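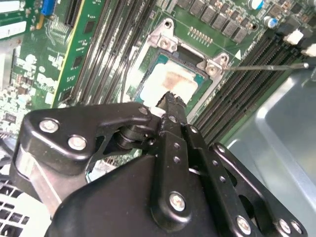
choo_bench

Hi all — still on the old Neltico board with the green PCB. Somebody wrote in January:

> Just swap the chip, it's a 13 minute job. Don't bother
> cleaning the old paste first.

Well, I'd bother! Mine has whitish leftovers with a brown smear, and I want it all off before new paste goes on. Any wipes you like?
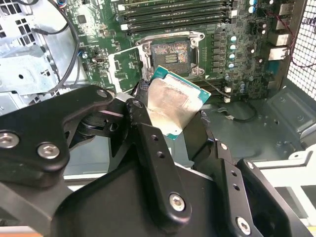

Socket question

With the plate open, do you blow out the contacts or leave them alone? I've got 2 spare chips — don't want to wreck the socket.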